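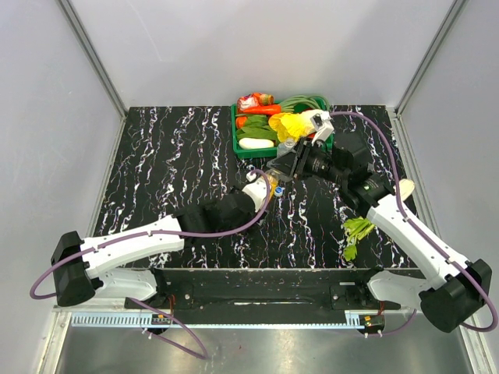 March
By Tegwen Prydderch

Print this page | E-mail to a friend

I do my big vegetable shop on a Saturday, and for years it went the same way. Home by eleven, bags on the floor, everything shoved into the bottom drawer of the fridge in whatever order it came out. By Wednesday I'd be fishing out a carrot you could tie in a knot and a lettuce that had turned to soup in its own bag. Then I'd go and buy another lettuce!

What changed it was a basket. Just a plastic one with holes in the sides, the sort you can rinse under the tap, and now every bit of veg that comes into this house goes through the basket before it goes anywhere else. It's such a small thing that I feel a bit silly writing a whole page on it, but I had so many questions after I mentioned it in the leek soup post that I thought I'd better put it all down in one place.

The basket itself

Mine came from Parri, the hardware shop at the bottom of our hill, and it lives on top of the fridge when I'm not using it. You don't need anything special. Open sides are good because the muck falls through and the air gets in. Handles are nice but not vital. I'd steer clear of wicker for this job — I tried it, the soil got into the weave, and I was picking at it with a cocktail stick for half an evening while my tea went cold.

Go for one that fits in your sink. I can't stress this enough. My first one was a lovely big thing and it sat across the top of the bowl like a hat. I couldn't get water anywhere near the bottom of it, so it's in the shed now with the plant pots.

Filling it

I load heavy things first and soft things last. Carrots, mooli, turnips, beetroot and potatoes go at the bottom or down the sides, then anything round that might roll about, then the greens and the pods on top where they won't get squashed. Long things like spring onions and beans I bend round the inside edge, and if they poke out over the rim I leave them to it.

Little packets go in too. If I've bought a stock cube or a bit of cheese or a snack for the walk home, in it goes with the veg, or else I find it a fortnight later in my coat. The only things I keep out are eggs (obviously) and anything in glass that could crack a tomato.

Take everything out of its plastic as you go. Bags trap the damp, and damp is what does for your greens. I keep a separate carrier on the door handle for the wrappings so I'm not running back and forth to the bin.

To wash or not to wash

Now this is where my sister and I fall out. She washes the lot the minute it comes in. I did it her way for a whole winter and lost more spinach than I've ever lost in my life, so here's where I've ended up.

Carrots and other roots: brush the loose soil off, don't wash them until you want them. A dirty carrot keeps longer than a clean one, my gran always said so and I've come round to it. An old nailbrush is perfect (mark it VEG in big letters, I speak from experience).

Leafy greens: I leave them dry if they look clean. If they're gritty I wash them, spin them and then lay them out on a tea towel for a good half hour before they go near the fridge. People skip the tea towel part and then blame the greens.

Peas and beans in the pod: leave them be. Straight in the fridge, in a paper bag, and eat them soon. They lose their sweetness every day you keep them and I'd sooner have them on Sunday with a bit of butter than admire them until Thursday.

Mushrooms: never ever. Paper bag, wipe with kitchen roll when you use them.

Radishes: cut the leaves off and use them up quickly, in soup or chopped into a salad. The roots go in a tub of cold water in the fridge and stay crunchy for ages. Change the water every couple of days.

Take the tops off

I should have said this earlier because it matters more than the washing. Carrots with their lovely feathery tops look gorgeous on the market stall, and those tops will carry on drinking out of the carrot all week if you let them. Twist them off as soon as you're home. Same with beetroot, turnips and kohlrabi, though with beetroot I leave an inch or so of stalk so it doesn't bleed all over the pan when I boil it.

Beetroot leaves are delicious, by the way! Treat them like chard. Garlic, oil, two minutes.

Where it all goes afterwards

My fridge is a Bellia, a tall narrow one, and it has two drawers at the bottom. One is for leaves and herbs and the other is for everything else. I line both with a folded tea towel and swap it on a Saturday morning before I go out, when the drawers are at their emptiest and I can give them a wipe too.

Potatoes and onions don't go in the fridge at all. Potatoes are in a cloth bag in the cupboard under the stairs, and the onions hang on a hook by the back door. Keep them apart or your potatoes start sprouting at you. Garlic sits in a bowl with the lemons, mainly because I like looking at it.

Tomatoes stay on the worktop until they're properly ripe. Bananas go as far from everybody else as I can get them — mine are on top of the bread bin and even then they seem to hurry the avocados along.

Anything orange and round, satsumas and the like, I keep in the fridge door if it's warm and in a bowl if it isn't. Check them over when you get them home. One mouldy one will have the rest by the weekend.

The worktop matters more than you'd think

Clear it first. I used to balance the shopping on top of the breakfast things and wonder why I was in such a temper. Now I wash up, wipe down, put the oil and the sauces back by the cooker, and only then do I tip out the bags. A dark worktop shows every crumb and every splash, and if you've got one of those marbled patterns it can go the other way and hide a smear of honey until you put your sleeve in it. Wipe it whether it looks dirty or not.

Bottles I do separately, at the end. I give each one a quick going-over with a damp cloth, particularly round the cap, where the drips collect. Oil bottles are the worst. I stand mine on an old saucer so there's no greasy ring on the shelf, and I put the saucer through the wash with the tea things once a week. Keep oil away from the window too. I had a nice one go rancid on the sill last summer and it spoiled a whole bowl of salad before I worked out what the taste was.

Using up the odds and ends

On a Friday night everything left in the two drawers goes back in the basket and I have a proper look at it. It's so much easier to plan a meal when it's all sitting there in front of you and you're not peering into a drawer with your bottom in the air. Half a cabbage, a few floppy carrots and the end of some beans will make a very good minestrone. So will almost anything, if you've got a tin of tomatoes and a rind of Parmesan.

Bendy carrots and celery perk up if you stand them in cold water for an hour or two. Don't bother with lettuce that's gone slimy, but if it's only limp a bowl of very cold water does wonders.

Mooli is the one I get asked about most, as I buy it whenever they have it in and not everyone knows what to do with it. Peel it, grate it, squeeze out the water, then dress it with rice vinegar, a pinch of sugar and a pinch of salt. It keeps three days in a tub. Or slice it thick and let it simmer in a stew, where it goes soft and sweet and drinks up all the gravy.

If there's still a bit left over after that, peelings and ends go into a freezer bag for stock. I use the old Wemach pressure cooker that was my mother-in-law's, nine minutes at pressure and then I let it come down in its own time. Leave out the cabbage and the broccoli stalks or the whole house will know about it.

Cleaning the basket

Once a week, hot water and washing-up liquid, with the VEG brush in the corners. If it's got a bit of a whiff about it I soak it in the sink with bicarb while I have my lunch. Then upside down on the draining board until it's bone dry. I did once put it through the dishwasher on the hot programme and it came out with a waist, so I don't do that any more.

Some of you have asked for my tea towels. They're from the Stustano range, the plain waffle ones, and they dry greens far better than the smooth printed sort I get given at Christmas. Any waffle weave will do the same job, so have a look at what you've got in the drawer before you buy any.

Next time I'll do herbs, as they really want a page to themselves, and I've got a pot of mint on the back step that needs some explaining.

Print this page | E-mail to a friend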